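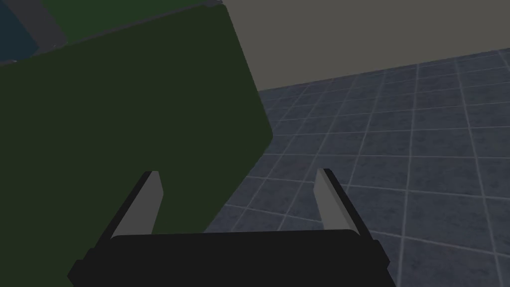 Nivaldo Caldeira: I'd leave the old hedge in for one more winter. If you take it out now you'll lose the windbreak before the new plants have rooted.

Last updated: 2 Jun 2018
Reading time: 4 min

ruth_treloar
I hear you, but it's privet, it's bare up to my knee and it leans over the path. The plan is to replace it with hornbeam, nine metres along the side facing the lane. The soil is heavy clay. Nollton nursery quoted me for pot-grown plants now or bare-root in the autumn, and the bare-root ones are far cheaper.

Zuleica Guerra
Bare-root every time. I did ours at the Stastow end of the village and lost two plants out of 40. They went in at the end of November and by March they were in bud. Pot-grown in June on clay means you're out with the hose every evening until September.

nivaldo_c
Agree on bare-root, disagree on hornbeam. It holds brown leaves all winter and some people can't stand the look of it. Has Ruth seen one in January?

ruth_treloar
Yes, my sister has one. I like it.

tsehay.a
You could cut the privet down hard instead. Ours was bare at the bottom as well. We took it to 31 centimetres in March, fed it, and it came back thick from the base. Took two summers. Cost nothing except a sore back.

Zuleica Guerra
That works if the roots are sound. If there's honey fungus you're wasting two years. Ruth, any toadstools in the autumn, or bits dying off in patches?

ruth_treloar
One patch near the gate died last year. I didn't see toadstools but I wasn't looking for them.

Zuleica Guerra
Then lift the bark at ground level on one of the dead stems. White sheet underneath that smells of mushrooms, that's your answer. And privet is one of the worst for it, so I wouldn't keep it.

tsehay.a
One dead patch by a gate could just as easily be dogs or road salt. I'd check before digging anything out.

Welington Prado
Whatever you decide, don't cut until the nests are empty. We had blackbirds in ours until well into August. I'd also go for a double staggered row, it fills in faster.

nivaldo_c
Single row is plenty in a garden that size. Double rows are for keeping cattle in.

ruth_treloar
Peeled back the bark this afternoon - dry and brown, no white. So I'm going to try Tsehay's way on the half nearest the house next March and order 13 bare-root hornbeam for the gate end. Single row. Will post again when they're in.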